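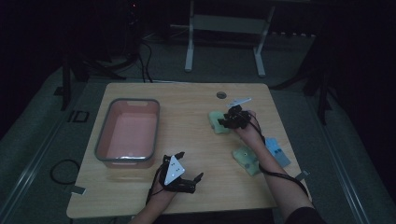 Section 2. Teaching the put-away chore

Okay, so you've got Gatura unpacked and you've done the arm check in Section 1. Now for the fun part! Putting sponges in a bin is where I start everybody, and it's where I started myself, because a person can do it half asleep and a machine still makes a real meal of it. If you came here hoping to have your kitchen cleaned by November, I'm sorry, we're not there yet. Tidying one table on a good day, yes. A sink full of dishes, no way.

What you need

A table you can stand at comfortably, a plastic bin, 2 sponge blocks, and both hand grippers. I like a plain tabletop for the first sessions (I tried a flowery tablecloth once and lost a whole afternoon to it).

Setting up

1. Put the bin on the left half of the table with a long side running away from you. Empty it first.

2. Put the sponges on the right, a hand's width apart. They don't need to be neat. I toss mine.

3. Put on both grippers and run the cables back along your forearms and off the table. Give yourself plenty of slack, then reach for the far edge with each hand to make sure nothing pulls.

4. Check that the marker plates on top of the grippers are clean and your sleeves aren't riding up over them.

Caution: Keep your fingertips out of the gripper jaws while the power is on. They're not strong, but they pinch, and you'll say a word you didn't want recorded.

Recording a run

5. Start a new session in Trison and wait for the tone.

6. Reach for a sponge, close the gripper gently, lift, carry it over the bin, and let go. Go slower than feels natural - then slow down a little more.

7. Do the other sponge, bring both hands back to the near edge, and stop the session.

Note: If you drop one, keep going! Pick it up from wherever it landed and finish. My early runs were all perfect, and the machine I trained on them had no clue what to do after a miss. It just hovered there over the table like it had forgotten why it walked into the room.

Note: Soft things forgive a sloppy grip. Cards and other flat stuff don't, and I still can't get Eta to pick one up off bare wood with any consistency. Leave those for Section 4.

Before you quit for the day

8. Play back the last run and watch the gripper tracks. If one jumps, redo the marker check in step 4.

9. Power off the grippers before you unplug them.

Last revised July 30, 2020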